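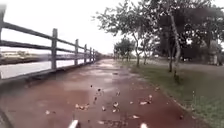

**Does driving a robot by remote control teach it to find its own way?**

It can teach it to copy the person who drove it, on the ground where the driving was done, and how far that stretches to other places is still open.

Wolico would put it more warmly. The company has spent April steering a walking robot along the waterside at Grostbridge with a handheld controller, recording what the machine sees and what the driver tells it to do. It calls each recorded outing a "lesson". There have been 90 of them so far, and the firm says the robot will use them to patrol the path by itself, checking railings and reporting fallen branches.

The council has agreed to a trial. It has not yet agreed to pay for one, and the figures handed out on Tuesday leave a good deal unsaid.

According to Wolico, the lessons add up to 1779 minutes of driving. Of those, 1167 were judged good enough to train on. Asked what was wrong with the rest, the company mentioned poor steering, lost signal and "unclear intent", which seems to mean the driver changed his mind. No breakdown was offered. Nor would the firm say how many of the remaining minutes involve anything more testing than a straight stretch of path.

Hamish Skinner, who does most of the driving, was more forthcoming than the press sheet. He said the hard part is staying consistent. If he goes left of a puddle one morning and right of it the next, the software may learn something halfway between the two — straight through.

"It picks up my bad habits as well," he said. "I cut corners. So now it wants to cut corners."

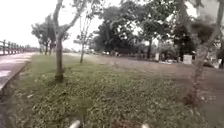 *Grass, kerb and open ground beside the route at Grostbridge.*

Leaving the paving is where the doubts start to pile up. A driver glances at a verge and decides whether to cross it. The recording keeps the decision but none of the thinking behind it, and a robot trained on the recording has to guess at the difference between grass that was safe and grass that simply happened to be there. Wolico says more lessons will fix this. Perhaps they will. The same was said of Prothero, the hospital delivery cart the company showed two years ago, which was also taught by remote control and still has a person walking behind it.

There is also the matter of what counts as success. In the company's own test the robot was left to follow the route 16 times. Wolico describes the results as "strongly encouraging" but counts a run as complete even if Mr Skinner took over the controls part way along. How often he did so was not in the handout, and the firm said it would "look into" releasing the number.

Flavus, a smaller rival bidding for the same work, wants to skip the driving and have staff walk the route holding a camera on a pole. That is cheaper. It also records how a person moves, on two legs and at head height, and the robot has neither a person's stride nor a person's view. Flavus has yet to show a machine trained this way on any public path.

Wolico's trial continues next month, with a driver on hand throughout. The council has asked for the takeover count before it discusses money, and for at least one run on a route Mr Skinner has never driven.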